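Savchuk vs. Wakel — is this really getting signed?

southpaw_khan
Posted 10/4/22
So the promoter says Savchuk's team has "agreed in principle" to fight Wakel at Prundley Arena. I've heard this since September. Show me a contract. Until then it's two guys yelling at each other on podcasts.

ringrust40
They're stuck on the split. Wakel wants 40 percent and a rematch clause. He's the challenger, and he's lost 2 of his last four. Who is giving him 40?

Rimantas K
You're leaving out that he sells tickets. Savchuk has the belt and couldn't fill half of Prurwood last time out. I'd take 40 too if I was the reason people showed up.

southpaw_khan
He sold tickets in his home town against a guy who took the fight on short notice. Let's not get carried away.

And about that short notice opponent — his corner threw in the towel in the second and people on here called it a career best win. I watched it twice. Wakel's jab was slow and he dropped his right hand every time he threw it.

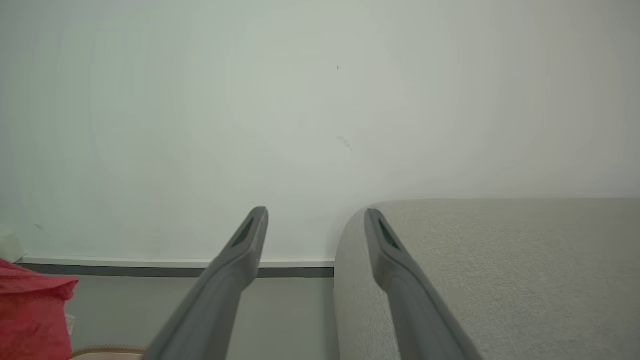

Savchuk would be countering over that all night. If the fight happens I have him by stoppage inside six, and I don't even rate Savchuk much. My guess is both sides know it, and that's why the talks keep going nowhere.

Hnatiuk_S
Disagree on the jab. He was coming off a hand injury. Look at the Stasiv fight if you want to see what it's like when he's healthy.

ringrust40
Every fighter who looks bad has a hand injury a week later. Did anybody mention it before the bell?

Hnatiuk_S
His trainer did, at the weigh-in.

ringrust40
His trainer also said he was 100 percent in the same interview. Pick one.

Rimantas K
Fair, I remember that. Still think it gets made. There isn't any other money out there for Savchuk.

southpaw_khan
Then they can announce a date. I'm not booking a hotel off "agreed in principle."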